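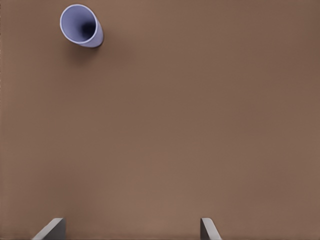
Dana Sutherland
Contributing columnist, small business and online selling

I have been selling kitchen goods online for six years, and I think most new sellers should stop buying courses. I bought one in my first August. It cost $2,190 and came with 17 video modules, 2 of which I still think were worth watching.

The rest was motivation. I was told to picture my future income and post my goals in a members' group. I could have spent that money on inventory, and my first order from Wisik ran out in 30 days while I was still on the module about mindset.
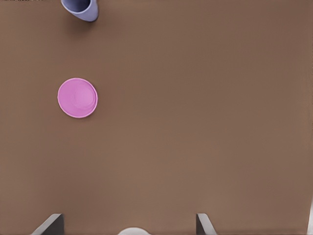 What I needed was dull information. How do storage fees change when stock sits? What do returns do to a thin margin? When a supplier like Ostota raises its minimum order, do you pay or look for another one? I learned those things by reading fee schedules and by losing money on small batches.

Defenders of courses say they save people time. Some may. But the seller of a course earns the same whether your store lasts or not, and buyers should weigh that before they pay.

If you have the price of a course in hand, order a small run of one product and keep a spreadsheet of every cost. The sellers' meetup in Skendthorpe is free and starts at 7 p.m. Bring your numbers and ask people what they pay for freight.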